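Water hardness and the kettle, part two
2021-03-17
15 comments

The first post covered why I started testing the tap water after moving from Iritby to Kernondale. This one covers the method and the numbers I trust.

Hardness is the amount of dissolved calcium and magnesium, reported as if all of it were calcium carbonate. The unit is milligrams per liter. Older test kits use grains per gallon. One grain per gallon is 17.1 mg/L, and mixing the two up is the most common mistake I see in the comments.

Total hardness has two parts. Carbonate hardness (also called temporary hardness) comes out when water is heated, and it is the part that forms scale. Permanent hardness is mostly sulfates and chlorides and stays dissolved at the temperatures a kettle reaches. A total hardness test alone won't tell you how fast a kettle will scale. You need the alkalinity too. If alkalinity is equal to or higher than total hardness, then all of the hardness is carbonate hardness.

I use a drop titration kit for both. Strips are fine for deciding whether you have a problem, but the color steps are too far apart to compare one month with the next. Procedure:

Run the cold tap for 30 seconds. Rinse the vial three times with the sample. Fill to the line, reading the bottom of the curve. Add the buffer, then the indicator, and swirl. Add titrant one drop at a time, swirling after each, until the last trace of red is gone and the sample is plain blue. The change is slow near the end, so wait between drops. Hold the bottle straight up – a tilted bottle gives smaller drops and a falsely high reading.

I run each sample twice. If the two results differ by more than one drop I throw both out and start over. Jae-hoon Han asked last time why I don't average them. Averaging a good reading with a bad one gives a slightly less bad reading.

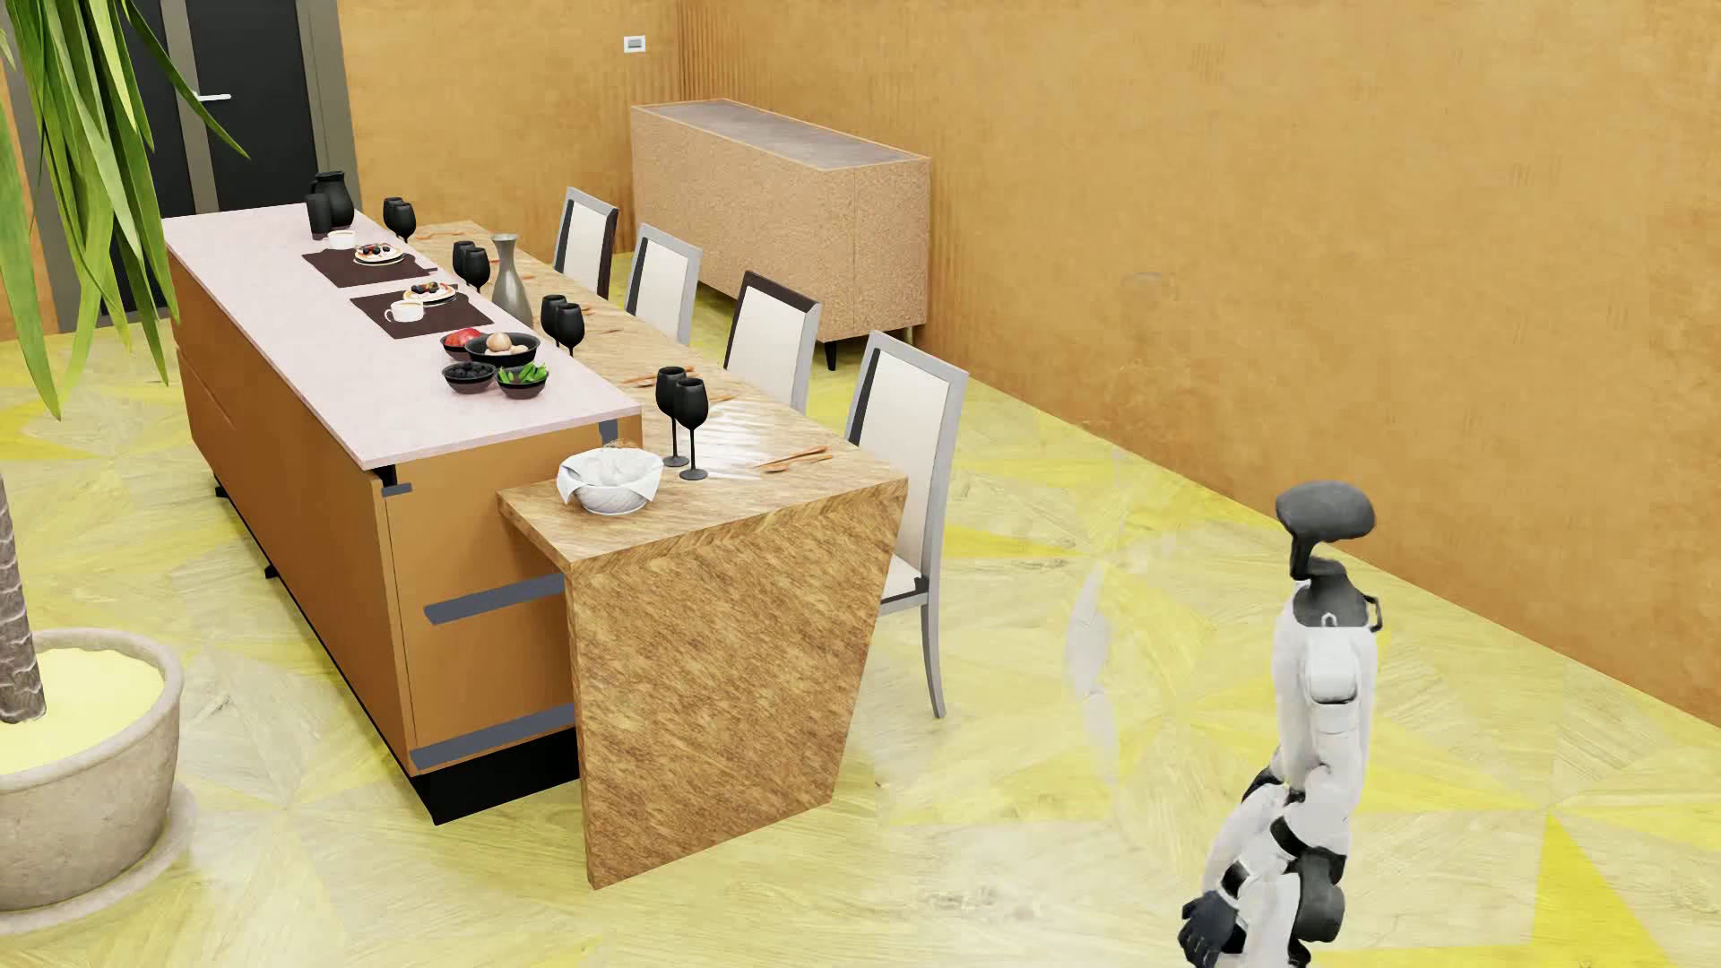

Kitchen island with a pale pink stone-look countertop.

Scale and stone get cleaned with different things. Vinegar or citric acid dissolves calcium carbonate. Marble and limestone are also calcium carbonate, so the same acid etches them. Granite and quartz tolerate a splash better, but wipe it up anyway. Descale over the sink.

For the kettle I use citric acid, 15 grams in half a liter of water. Heat it, switch off before it boils, leave it until the fizzing stops, then rinse twice. Boiling it hard can leave calcium citrate behind, a white film that looks like the scale you were trying to remove and is harder to shift.

Edgardo Maglaya wrote in to ask about the jug filter from Prurnura that I mentioned in July. It uses a weak acid resin, which takes out carbonate hardness and leaves most of the permanent hardness alone. The pH drops a little as a result. Mine held up for two weeks and then the alkalinity began to climb, well before the indicator on the lid changed. I now go by the titration and ignore the lid.

I have not tested the Frei cartridge yet. It is on the shelf, and I want a full month of untreated readings before I fit it.

2,071 views
Share 30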